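Bench notebook, handheld gripper comparison
Entry for July, morning and afternoon sessions
Kept by: G. Vrettos
Circulation: gripper group, plus the Ukstead binder

Purpose

To compare two sets of fingers on the handheld tool, using soft goods, before the group commits to one set for the towel series. The candidates are the wide Fada block, which has been in service since spring, and the Jarkis finger, which is narrower and has a rubber face. The tool body, linkage, camera position and recording software are to remain the same for both. The question is a limited one: which finger picks up the edge of a towel more reliably, and which leaves the camera a better view of what it is picking up.

This entry covers the morning check of the view, the edge lifts, and the changes made to the procedure during the day. The summary table will be issued separately after Zacharopoulos has received our comments on the mount.

Starting condition

Tool taken from the rack at 8:40. Linkage pins checked by hand for side play. A small amount was felt on the left side with the jaws open and none with the jaws closed. This agrees with the last entry and no adjustment was made. Finger screws tightened to the mark. Camera bracket seated against its stop. Lens wiped with the dry cloth only; the fluid in the drawer leaves a film and should be replaced.

Clip length set to 60 seconds. Exposure locked after the first trial clip and left locked for the remainder of the day. Automatic exposure was tried last month and rejected, as the image brightened whenever dark fabric filled the view and the grasp labels drifted with it.

View check, jaws open

The first item on the sheet is the open view over the table, held steady at approach height. It is used to judge how much of the work surface the fingers hide and whether there is enough texture on the surface for the tracker.

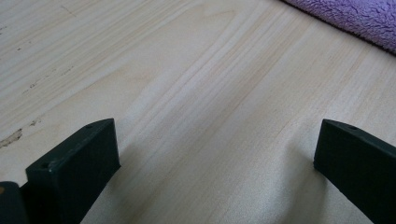
Open view at approach height, jaws empty, towel at upper right.

The fingers occupy the bottom of the image on both sides and the gap between them is clear down to the wood. This is acceptable. The upper part of the image, where the towel first comes into view on approach, is not obstructed at all.

Two remarks for the tracker. First, the pale wood is low in contrast over most of its area. The grain helps, and the knot mark and small dark streaks toward the left edge help more, but a view centered on the smooth cream area would offer very little to hold on to. I recommend that the printed border sheet be laid along the back of the table for the full series. Second, the tool casts a soft shadow on the board in the lower center. The shadow moves with the hand, and the tracker should not be permitted to treat it as a fixed feature. The mask file currently covers the fingers only. It should be extended to take in this part of the board as well.

The mask was redrawn at 9:30 and saved under the next revision number. The previous revision has been kept.

Edge lifts

Procedure as written in the sheet: approach from above, close on the edge, lift to clear the table, hold for a count of five, lower, release. The operator does not look at the monitor during the lift. Each attempt is marked as held, slipped or missed, and the mark is made before the next attempt begins.

The Fada blocks were run first. Lifts on the thick edging were satisfactory. Lifts on the looped pile away from the edge were less so, with the jaws tending to close on the tips of the loops and pull free as the weight came on. The operator can correct for this by pressing down before closing, but pressing down was not in the procedure and I do not wish it to enter the data unannounced. Attempts in which it was done are marked P in the margin.

The Jarkis fingers were run second. They took the pile with less pressing and the rubber face appears to be worth having. Against this, the narrow tip allowed the fabric to turn about the grasp point during the hold, particularly when the towel was picked up near a corner. On several attempts the towel finished the hold at a noticeably different angle from the one at which it was lifted. For folding work this is a serious objection. For simple pick and place it is not.

The block was also compared under closed conditions, with the towel edging and cord brought up to the jaws. 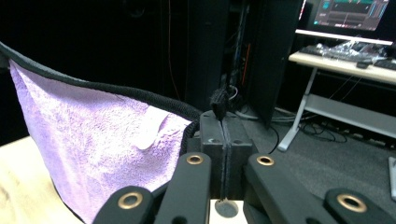

Jaws closed at the towel edging; purple towel to the left, monitor and desk behind.

Points taken from the closed view:

The two halves meet along a narrow seam with the strand between them. I see no reason to shim the block.

The dark edging, the dark fabric at the jaws and the black block are very close to one another in tone. It is difficult to say from the image where the fabric ends and the finger begins, and an annotator would have the same difficulty. A lighter finger material has been requested before. I am repeating the request here, and I ask that it be treated as a requirement for the next print. Matte light gray would be suitable. White should be avoided on account of the pale tabletop.

The brass grommets on the linkage arms are the clearest features on the tool. They stand out well against the black and could be used to estimate the opening of the jaws directly from the image, without the encoder. Whether this is worth the labor depends on how the encoder behaves over a long session. Noted for discussion.

The background in the closed view includes the desk, the lit monitor and the cables on the carpet. A lit screen is a poor background for this work, as its contents can change in the course of a clip. For the full series the monitor is to be turned away or blanked before recording starts. This has been added to the sheet as item 13.

Controller

The logger was run at 300 samples per second for the morning and no gaps were found. At 2:15 the rate was raised to 2000 at the request of the Ukstead side, who wish to examine the moment of contact more closely. The file size grew as expected. The logger kept up for short clips but began to drop samples near the end of the longer ones, and the dropped samples were not reported on the display. They were found only when the file was opened afterward.

The lower rate has therefore been restored as the default. The higher rate may be used for contact studies, provided that the clip is short and the file is checked before the next one is started. I have asked that the logger be changed to show a warning when samples are lost. Until that is done, the check is the responsibility of the person whose initials are on the sheet.

Operator comfort

The trigger return spring is stiffer than it needs to be for fabric. By the end of the afternoon my grip had become less regular, and the closing speed in the last group of clips should be compared with the first group before the two are pooled. A softer spring is in the parts box, but changing it now would disturb the comparison. It is to be fitted only after both finger sets are complete.

The Zacharopoulos mount is lighter than the one it replaced and I have no complaint concerning its weight. The knob on the bracket, however, sits where the side of the thumb rests. It was loosened by accident once during the afternoon. The clip in question was discarded and the bracket reseated against its stop. A recessed screw would remove the problem.

Provisional finding

For the towel series, retain the Fada blocks, with a rubber facing added if one can be made to the same outline. The wider contact keeps the fabric from turning, and this matters more to us than the easier pickup of the narrow finger. The Jarkis fingers should be kept at the bench for small stiff items, which have not yet been tried with either set.

I would ask colleagues not to quote this finding outside the group. One operator and one type of towel are not a sufficient basis, and the attempts marked P have yet to be separated from the rest.

Outstanding

- Extend the mask to the lower center of the board and confirm on a moving clip.
- Border sheet for the back of the table.
- Light gray fingers, next print.
- Facing material for the wide block. Grigoris to ask for samples.
- Lost sample warning in the logger.
- Repeat the edge lifts with a second operator, Jarkis fingers first.
- Lens fluid.

Tool returned to the rack at 4:50 with the Fada blocks fitted. Clips copied to the shared drive, copy verified. Left side play to be checked again before next use.

G.V.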